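Huvham Is Back, and the Lake House Is Fuller Than Ever

Clear your Wednesday nights, because "Huvham" returns in July and the new season sounds like a riot. The dating competition that had half of us yelling at our televisions last summer is bringing back its lakeside house, its ridiculous midnight ferry and, best of all, Rochelle Villanueva as host.

The news came out of a fan event on Wednesday, where Villanueva walked on stage to the kind of noise usually saved for rock bands. The room held 2,074 people, a good number of them wearing the little paper ferry tickets that get handed out at eliminations. She waved hers right back at them.

"I have been sitting on this for months and it has been killing me," she said. "You are going to love these people. You are also going to want to shake a few of them."

The basics stay the same. Eight singles move in on the first night, pair off by the end of the week and then spend the rest of the season finding out whether they picked well. Anyone left without a partner when the ferry horn sounds has until midnight to change somebody's mind. If they can't, it's a long, quiet ride back across the water. (Last year's silent crossing, with the two exes at opposite ends of the deck, is still the best thing I've seen on a reality show.)

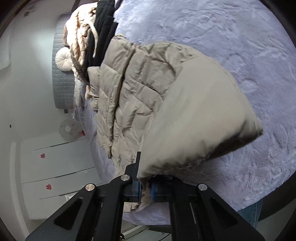 What's different this time is the guest cabin. Two former contestants will be living in it from day one, out of sight of the main house, and they can watch everything that goes on next door. At a moment of their choosing they get to walk in and ask someone on a date. The singles know the cabin is occupied. They don't know who's inside, and Villanueva would not budge on the names no matter how loudly the crowd begged.

She did let one thing slip. Asked whether either of the two left the show on bad terms, she laughed, looked off to the side of the stage and said, "Define bad."

So let the guessing begin! The fan boards had picked their favorites before the event was over, and most of the money seems to be on Picard, last season's runner-up, who walked out of the finale without a goodbye and hasn't given an interview in all the time since. A Picard return would be a gift. The proposal on the dock never got a proper answer, and there is at least one person in the new cast who is said to know him from home.

Marcelle Brunet, who took over as showrunner during the break, joined Villanueva for the second half of the evening and was a delight. She talked about wanting longer conversations and fewer games, which drew a huge cheer, and she promised that the much-hated trivia round is gone for good.

"We had people falling in love in the kitchen and we kept pulling them out to answer questions about state capitals," Brunet said. "I would rather just leave them in the kitchen."

The kitchen, by the way, is getting bigger. So is the porch, where nearly all of the real fights happen. And the ferry has a new captain, though the old one is expected to show up for the first crossing and hand over the hat — yes, I'll be crying, leave me alone.
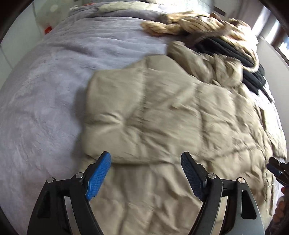 A beige puffy jacket, rumpled up.

Viewers will also get more of the show each week. The regular episode is followed by an hour of unaired footage, and both go up on Plivura the same night. The companion podcast from Brarker is coming back too, with the first guest chosen by a fan vote. Voting opens after the premiere, and anyone who has been sent home that week is fair game.

Brunet said that the team went through over two years of viewer mail before planning the season, and that the complaint at the top of the pile was an easy one to fix: people wanted to see what happens after the ferry docks. From now on the cameras will stay with the departing contestant until they reach the parking lot.

The full cast will be announced shortly before the premiere at 8 p.m. on the first Wednesday in July.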